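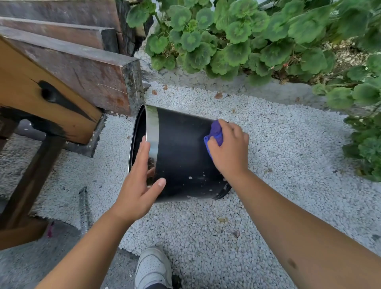
# Chapter 5: Water in the Container

A plant growing in open ground can send its roots down or sideways to find moisture. A plant in a pot has only what the pot holds. Most of the problems covered in this chapter come from that limit, and most of them can be avoided by learning how water moves through a small volume of soil.

Chapter 4 dealt with potting mixes and how they are made. You should already be able to explain the difference between pore space and particle size. If those terms are unclear, review Section 4.2 before going on.

## 5.1 Where the water goes

When you water a container from the top, the water fills the large pores first. Gravity pulls it down, and air follows behind it. Once the dripping stops, the mix is at what growers call container capacity: it holds all the water it can hold against gravity.

The bottom layer stays wetter than the rest. This saturated layer is called the perched water table, and its depth depends on the mix, not on the height of the pot. A short pot and a tall pot filled with the same mix have a saturated layer of the same depth. In the short pot that layer takes up a much larger share of the root space – a seedling tray can be wet nearly to the top while a tall planter beside it has plenty of air.

Adding a layer of stones inside the pot does not fix this. Water does not pass easily from fine pores into coarse ones, so the wet layer sits on top of the stones and the roots have less room than before.

## 5.2 Salts and residue

Tap water carries dissolved minerals, mainly calcium and magnesium. Fertilizer adds more. When water evaporates, the minerals stay behind. On unglazed clay they come through the wall as a white crust. On glazed, metal and plastic containers they dry as spots wherever drops have landed. Dark finishes show them most.

Mineral spots on the outside do no harm to the plant. Fresh ones often come off with a damp cloth, and older ones may need diluted white vinegar, tried first on a small area. A crust on the surface of the mix is more serious. It suggests that salts are building up in the root zone, and leaf tips may turn brown soon after. The usual treatment is leaching, described in Section 5.4.

## 5.3 Case study: the Gastasdale courtyard

The courtyard at Gastasdale has 60 large planters, all watered by hand until Ruben Van Rooij took over the grounds. Each planter received the same amount of water on the same schedule. By August the plants along the south wall were wilting every afternoon, and those under the north arcade had root rot.

Van Rooij stopped watering by the calendar and began lifting or probing each planter first. He also moved the shallow planters into the sun, where they dried faster, and put the deep ones in shade. Losses fell the next season. Keep his changes in mind as you read the next section, and note which of them dealt with drainage and which with evaporation.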